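Notes for the Plorgate library talk, 26 October 2026. Keep it under half an hour. Water on the lectern, phone off.

# Does writing it by hand make you remember it?

## Opening

- Ask who has been told that handwriting beats typing. Most hands will go up.
- Ask who told them. Wait.
- My position: maybe a bit, for some people, for some kinds of material. The claim has grown well past the evidence I've seen.
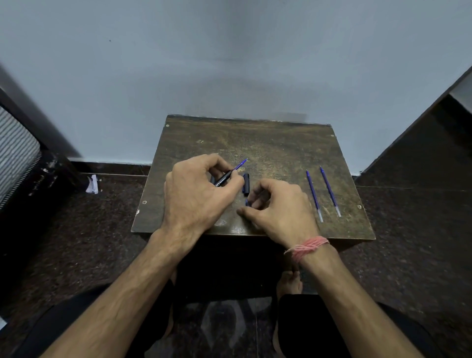
## The Pidus trial

- Makis Kouris ran this at Pidus College in August. He let me see the raw marks, so thank him by name.
- 80 students, one lecture, half on paper and half on laptops. Quiz a week later.
- The paper group came out 2 marks ahead. Sounds good until you hear they picked their own group.
- Keen note-takers chose paper. So what did we measure - the pen, or the keenness?
- Pause here. Somebody usually wants to defend it.

## Word counts

Typists in the same trial averaged 600 words and the paper group roughly 500. I expected a bigger gap. The usual story says typists copy everything down like a court reporter while the rest of us summarise, and these figures don't give that story much to stand on. Say so plainly and move on.

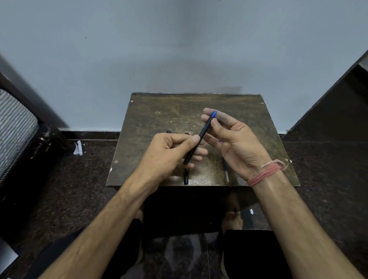 Widad Rizk will probably raise cost, as she did at the Tosto evening, and it's a fair point. Schools are being sold "handwriting recovery" programs with a glossy workbook and a very thin reference list. I asked Hao, who publish one of them, for the study behind their cover claim and got a brochure. Meanwhile the basic gear is a slim dark pen like the one in those hands, and any flat surface, even a small wooden stool. If a school wants more handwriting, it can start there and keep its money.

## If time is short

- Skip the word counts, keep the self-selection bit.
- Don't get drawn into cursive.
- Finish on the question for Makis: would he run it again with the groups drawn from a hat?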